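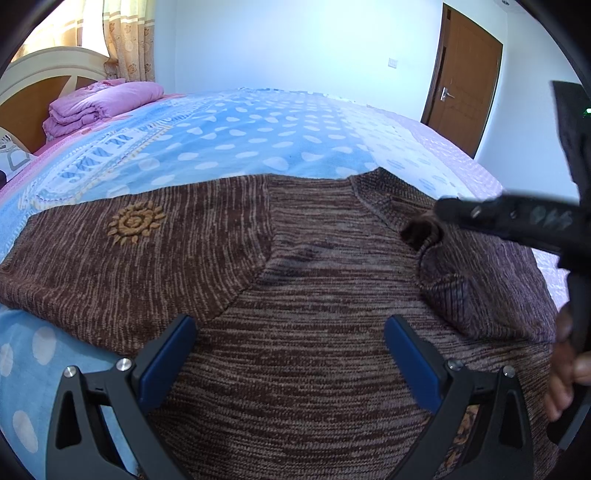 Picking this ticket back up because the left unit is doing it again! Quick recap for anyone at Plernilia who's new to the thread: we run two hand-held grippers as a pair for the garment folding work, and one of them keeps losing its zero on jaw opening. I cleaned it, I re-zeroed it, I thought I was done. Then I took both back to the bed with the brown marled sweater (the one with the yellow sun on the sleeve, you've all met it) and the opening value started creeping within a few takes. Thick knit seems to bring it on faster than anything else we own. T-shirts are fine, pillowcases are fine, and a ribbed collar or cuff sends it off almost every time.

What I've done so far, in no great order:

Wiped both pads and checked the pivot pins for play. None that I can feel.
Picked lint out of the linkage with tweezers. There was a lot, brown and fuzzy, mostly packed in behind the pads.
Swapped the cable to the Matow hub for the spare. No change.
Restarted Sperling and loaded the July calibration file. Better for nine closes, then the same thing again.

Numbers from the Sperling log, if that helps: fully open should read 820 and it does, right after zeroing. By the end of the session it was showing 486 with the jaws wide open and nothing in them. The other gripper didn't move at all over the same 23 takes, so I'm pretty sure it isn't the hub or the software. I also tried squeezing the trigger slow versus fast, and slow is a bit worse, which I can't explain.

One more thing, and maybe it matters: the jump seems to come when I've got a fold clamped and I'm lifting it, so there's a sideways pull on the fingers as well as the squeeze. On the bench with a block of foam I can't get it to happen, and I closed on that foam until my hand hurt. 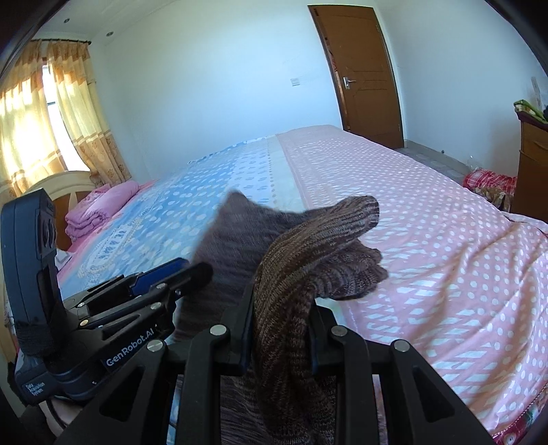 Eldana Worku wrote back that the sideways pull is the best clue so far, and she'd like me to look at the set screw on the encoder collar before touching the calibration again. Her thinking is that the collar can slip on its shaft under a twisting load and still look perfect with a straight squeeze. She wants a paint pen line across collar and shaft, then the sweater again, then a look at whether the line still matches up.

OK, so I did that. Line was off by a good bit after four lifts! The screw turned with barely any effort, so I've snugged it down and re-zeroed, and I'm leaving the old calibration file alone for now. Gemechu Gebru has the small torque driver over at Feltska and I've asked to borrow it. Please keep this open until I've run a full session on knits. Also, does the collar screw take thread locker, or will that make a mess of the encoder?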